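Wire mesh basket

A wire mesh basket is an open container made from metal wires that cross to form a grid. The wires are joined where they meet, usually by resistance welding, and the finished body is coated or plated to slow corrosion. Such baskets are used in shops, kitchens, laundries and workshops.

Construction

Most baskets start as flat mesh panels. The panels are cut, bent along the base line and welded at the corners, and a thicker wire is fixed to the top edge as a rim. The rim carries most of the load when the basket is lifted. Wire with a diameter of 3 mm is common for light household types, while rims may reach 7 mm in models meant for stacking. A flat panel may be laid over the floor of the basket so that small items do not fall through or tip over.
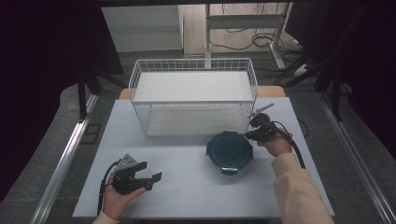

White wire mesh basket on a table, with a round dark container in front.

Finishes

Bare steel wire rusts quickly in damp rooms. Zinc plating gives moderate protection at low cost. Powder coating gives a thicker layer and allows a choice of colour, white being common, but it chips at the welds if the surface was not cleaned before coating. Stainless steel needs no coating and is preferred where baskets are washed often.

Testing

Load tests are carried out with the basket resting on its base and again with it hung from the rim. In the Munent method, a weight is left in place for 1000 hours and the sag of the floor is then measured. The Pathak method uses repeated lifting and records the number of lifts before the first weld fails. Results from the two methods cannot be compared directly.

Sizes

There is no single size standard. The Multitz series, used mainly for shelving, is based on a length of 812 mm and its simple divisions. Patis baskets have sloping sides and can be nested when empty.

See also: Crate; Welded mesh; Powder coating

Page last edited 24 July 2023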